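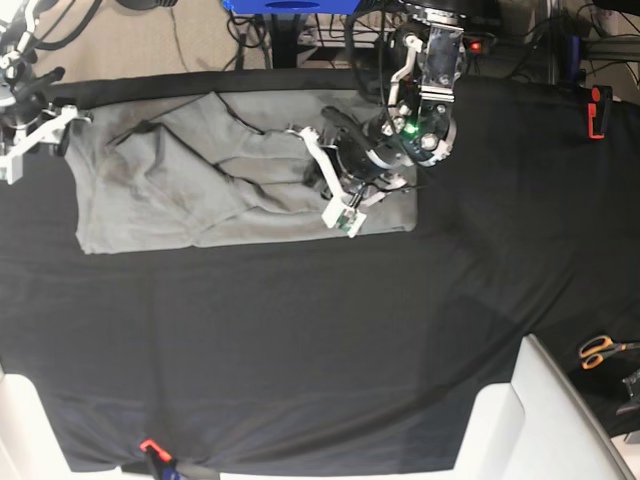 **Workshop tips: rules for a folding bench with robot arms on it**

Oct 29, 2019. Collected by Fatos Ivanov for the Tresenton shop pages.

I have read a lot of folding-robot claims and I believe very few of them. The Vusetti brochure says its arms will "take over laundry" and the Rezende one says more or less the same with better paper. Neither tells you how to set up a table. So these are table rules. They won't make a machine clever, but they will keep you from blaming it for your own sloppy bench, or praising it for something you did with your hand while no one was looking.

**Cloth and clamps**

- Cover the work surface with one plain cloth in a color far from the laundry. Black under pale gray works. Black under navy is asking for trouble.
- Clamp the cloth at more than one edge. Spring clamps in a loud color are worth the extra money, as you will otherwise leave one where the arm wants to go.
- Pull out the worst wrinkles before each run. Small ones you can live with. A ridge of cloth next to a shirt edge is a different matter: a gripper closing on both will lift both, and then you have a bunched table cover and a "failed fold" in your log.
- Wash the cover. Lint and dust show up on black and some cameras don't care for it.

**Loose tools**

The written rule at our place is that nothing lies on the table inside the arms' reach except the garment. I'd like to report that everyone follows it. Scissors are the usual offender. If they have to stay near, keep them out at the side with the blades facing away from the laundry, and say out loud who put them there. Better still, hang them on a hook.

Cables get the same treatment. Tie them along the arm with slack at the wrist, then turn the wrist through its full travel by hand, power off, and watch for tugging. Power strips on the floor go where no foot goes. Carpet hides a thin cable very well.

**Choosing the garment**

Start with a plain short-sleeved T-shirt. Every sales demo uses one too, and you should hold that against the sales demo. A T-shirt has a straight hem, two short sleeves and no buttons. Before you believe a word about "household laundry," ask for a fitted sheet, a child's sock and a hooded sweatshirt with the cord still in it.

Lay the shirt flat first and write down that you did. If a person spread it out, the person did half the job.

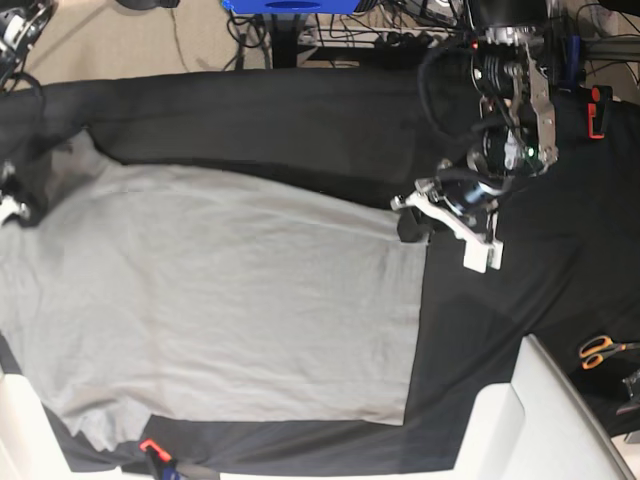 **Should I put my hand in to straighten a sleeve while the arms are powered?**

Keep your hands out. Stop both arms, wait until they are still, fix the sleeve, step back, and mark the run as assisted. Plastic fingers look harmless, but the motors behind them don't know a cuff from a knuckle.

**Keeping score**

This is where most of the nonsense gets in. Stesteck sent us a flyer claiming 953 good folds out of 1000. I wrote back asking what counted as good and got a second copy of the flyer.

Our own rules are dull:

1. Decide what a good fold is before you start. Ours: fits inside a taped rectangle, no sleeve sticking out, hem within a finger's width of straight.
2. Log every try, including the ones where somebody bumped the table.
3. Do 50 in a row on one garment, then change garments and do 50 more. Report the two numbers apart.
4. Time a person on the same pile. My neighbor does 40 shirts during one radio show, and she talks the whole way through it.

A green light on the wrist is no safety check. Learn from the manual what it means on your model, and find the stop button yourself. Press it once at the start of every session. Ours had come unplugged for almost a week before anyone tried it.

**Still to sort out**

The wording on lone working is too soft and I want it rewritten in November. "Should avoid" needs to become "do not." Send changes to me on paper, with your name on them.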